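How a school plans to buy a robot arm

A robot arm is a machine that can reach, grip and move things. Buying one takes longer than buying a bicycle, as the arm is only one part of the cost. The steps are set out in order.

Step 1: Write down the job
The buyer first writes one sentence that says what the arm must do. "Tidy the desk" is too vague. "Pick up a tablet and put it on a shelf" is better, as it names the object and the place.

Step 2: Measure
Every arm has a reach, the furthest distance its gripper can get to. An arm with a reach of 800 millimetres cannot pick up something 900 millimetres away. Every arm also has a payload, the heaviest load it can carry. The gripper counts as part of that load. If the payload is 2 kilograms and the gripper weighs 1 kilogram, 1 kilogram is left for the object.

Step 3: Try it on a computer
A simulation is a model of a room and a robot, drawn by a computer. The buyer can put an arm next to a desk and find out what gets in its way before any money is spent. Moving a desk in a simulation costs nothing. 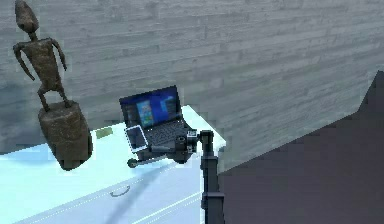 A simulated desk should have things on it, as real desks do. In this one the gripper is at the right-hand side of an open laptop, with a small tablet lying partly on top of the laptop. A planner would check whether the arm can get to the tablet without knocking the laptop.

Step 4: Add up the full cost
The Stekus arm in our price list can be hired for 69 pounds a day. Over 27 days that comes to 1,863 pounds. The list should also include:
the gripper, if sold separately
a firm base or stand
safety guards
spare parts
training for the adults who will run it

Step 5: Ask for two prices
A written price from a seller is called a quote. Ragab and Jomness both sell arms of this size. Check that both quotes cover the same parts, and look for the delivery date. An arm needed in September should be ordered before the summer holidays.

Words to know
Budget: a plan for spending money.
Gripper: the part that holds things.
Payload: the heaviest load an arm can carry.

Prellumico Young Engineers, page updated 12/11/25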